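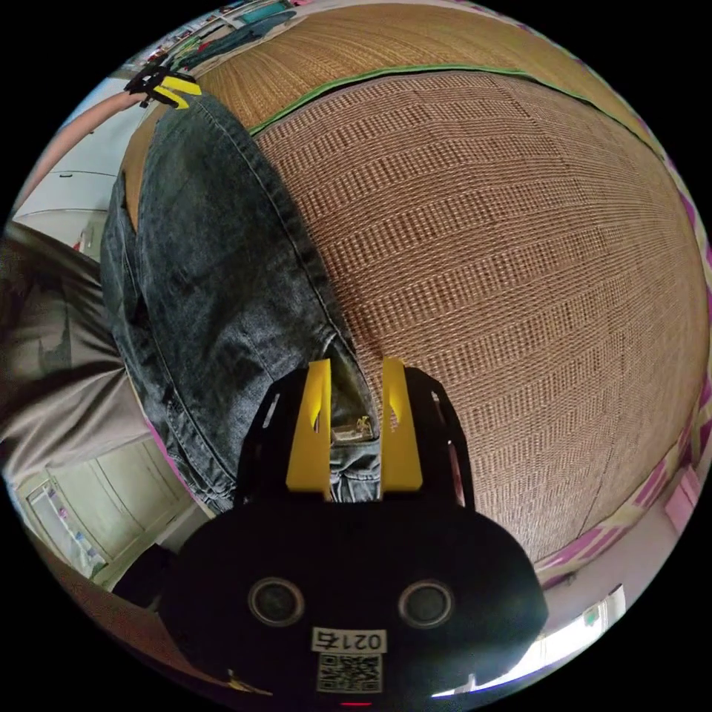 Waiting a week to find out that half of the recordings were no good was what wore people down, according to Nelly Paucar, and she would happily have traded a good deal of fancy modeling for a tool that told her the same afternoon. As of this month she has one. Erari, the small software group behind the Prerkico planning library, has put out a new release of its demonstration checker, Ticona, and it is aimed squarely at the kind of work that has been giving everybody trouble, namely clothes.

Readers who have followed Erari for a while will remember that Ticona began as a fairly modest script. It opened a folder of recordings made with hand-held grippers, looked for missing video, and wrote out a list of the files that wouldn't load. That was useful enough when the tasks were cups and blocks, which mostly stay the shape they are. Denim is another matter! A pair of jeans folds over itself, hides its own waistband, and slides along with whatever it happens to be lying on, and a recording can load perfectly well while being very little help to a planner that needs to know where the cloth was held and when it was let go.

The new version goes through each recording and works out three things: the path of the gripper through the room, the opening between the fingers at every moment, and the stretches where the two stop agreeing with each other. If the fingers close and the path then jumps by more than 30 millimeters between neighboring frames, the stretch is marked for a second look. The same goes for grasps that last less than a quarter of a second, which in practice are often a fingertip brushing a seam. Marked stretches show up on a simple timeline, in orange, and a person decides whether to keep them, trim them or throw the whole recording out. Nothing is deleted on its own, and we are glad of that, having lost a good Saturday to an earlier tool that was rather too sure of itself.

Abelardo Nina, who wrote most of the path code, tried it first on a backlog of 900 garment recordings that had been sitting on the group's server since the spring. Ticona marked 153 of them. He went through the marked ones by hand over several evenings and found that 22 were perfectly fine, most of them recordings in which a trouser leg had been dragged quickly across a patterned surface and the tracker had briefly lost its footing. He has since loosened the jump test for fast sideways motion, though he says he isn't finished with it and would be grateful for more samples of that sort, particularly over woven mats and striped bedding, where repeating patterns can confuse the matching.

There is also a new export for Prerkico, so that a cleaned set can go straight into the planner without the old detour through spreadsheets. Each grasp is written out with its start, its end, the finger opening and the path in between. People who use Asport for their training runs will need to wait a little longer, as that export is written but still drops the last few frames of long recordings.

The release runs on an ordinary laptop, and no graphics card is needed unless you want the live preview. Settings files from the previous version will still open, but the jump test is switched off in them by default, so do turn it on before you run anything large. Bug reports can go to the usual tracker, and Paucar asks that people attach the log as well as the recording, please, even if the log looks empty.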